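Keeping the grippers honest

The pair of hand-held grippers at Stomero's Wistmont workshop get stripped, cleaned and checked every time they come back from a long run. The job takes 58 minutes if nothing is worn, and it starts with the jaws.

Keerthana Mathew looks after them. She trained as an instrument fitter and came to the firm to service its two folding cells, which handle hospital linen and uniforms. The hand-held units came later. An operator works them by hand, one left and one right, and the recordings are used to teach the cells how cloth behaves when it is picked up, pulled flat and folded. If the hand units are out of adjustment, the cells learn the wrong thing.

"People want to start with the software," she says. "I start with a screwdriver and a rag."

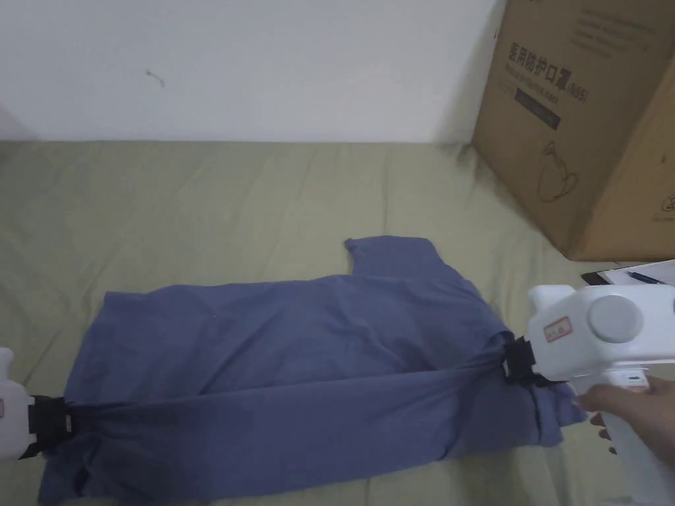 Words: Mirlow staff writer
Filed 3/18/22 | Workshop pages

Lint is the main trouble. Cotton sheds it constantly, and it packs in behind the jaws until they no longer close all the way. A T-shirt bunched up between the jaws will still hold, so the fault is easy to miss. A single layer slips. Mathew clears the lint with a soft brush, then wipes the black jaw faces with a damp cloth and leaves them open to dry. She doesn't use compressed air, which pushes the fluff further in.

Next she checks the closing force on a small bench scale. Both sides have to read 450 grams at the first stop. When they differ, a garment stretched between the two grippers creeps toward the stronger one, and the operator corrects for it without noticing. That correction ends up in the recording. On the older pair the left side always drifted first – the return spring was a poor fit and has been changed.

The last step is a cloth test. She takes a worn cotton garment, grips it at two points and draws it tight over a bedsheet, holds it, and lets go. She is watching the creases that run out from each clamping point. She does it with thick folds and then with one layer, and writes the results on paper before anything goes into the computer.

The log now runs to 607 entries. Most say only "cleaned, no change". A few are longer. One from early March deals with a handle that had worked loose, and takes up most of a page.

Spare jaws come from Mansour, a small machine shop that cuts them in batches. Mathew keeps 2 sets on the shelf and replaces both sides together, even when only one is worn. The old ones go in a labelled tin, and she takes them out now and then to compare the wear.

The cells get a similar check, with more guarding to remove and a lockout to sign first. Their jaws wear more slowly but are harder to reach, and the rear cable has to be unclipped before the wrist cover will come away. Mathew has asked for a longer cable at the next refit.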